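Search this site Type and press enter

Foam Rolling FAQ: Does It Do What They Say?

Thursday, October 5, 2023
By the Lurnine training desk

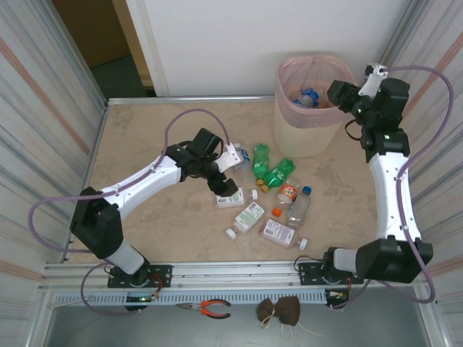
Seven plastic bottles on a marble-patterned tabletop.

Does rolling break up scar tissue?
I doubt it. You'd need far more force than your body weight on a tube of foam. What you feel easing off is more likely your nervous system calming down.

So why do I bend further afterwards?
You probably do, for a few minutes. Test your toe touch, roll your calves, test again. Then test after lunch and see what's left.

How long should I spend on each muscle?
We tell members 2 minutes, tops. The Sandevetti plan asks for 3 per side, and I've yet to see a good argument for the extra one.

Is the Duan vibrating roller worth the money?
It costs more and it buzzes. Some people like the buzz. I'd borrow one first.

Will it stop me being sore?
It may take the edge off. We had 788 replies to our members' survey last December and most said it helped, but people who roll are the people who bother to answer. I wouldn't hang much on it.

Can I roll my lower back?
I'd leave it. Try the upper back and hips. If pain goes down your leg, see a physio.

Should I roll before lifting?
If you like. Your warm-up sets still need doing.

Related
Ice baths: who are they for?
Drarkau hip drill, step by step
Do you need a lifting belt?
Stretching before a run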